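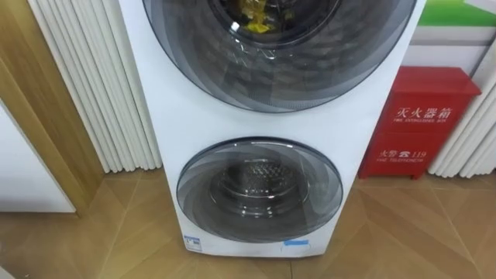
According to Debora Dal Bello, a learning system picks up laundry the way a child does, by watching the same dull chore done over and over by somebody who is good at it. Her remark is often repeated in accounts of **demonstration gathering**, the work of recording people (or machines steered by people) as they carry out household jobs.

## Laundry collections

Laundry is a favorite subject, and a wonderfully rich one! A single load involves walking up to the machine, finding the door, reaching into a drum and handling cloth that never falls the same way twice. Stacked units with two round doors add a choice of height, and tinted glass makes it harder to judge what is inside.

The Fillside collection holds 600 recordings made at 19 sites. Its successor, Jaltar, kept the head-level view but asked for slower approaches – the first set had too many blurred door edges.

## Method

A recording usually starts a few steps away from the machine, before any hand comes into view. Those early moments are kept, as they teach the system where to stand. At Pidmont, each person records 41 loads, then swaps rooms with a partner so that floors, walls and lighting vary.

## Labeling

Under the Guerra scheme, every recording is split into approach, open, load, close and start. Failed tries stay in and get their own tag.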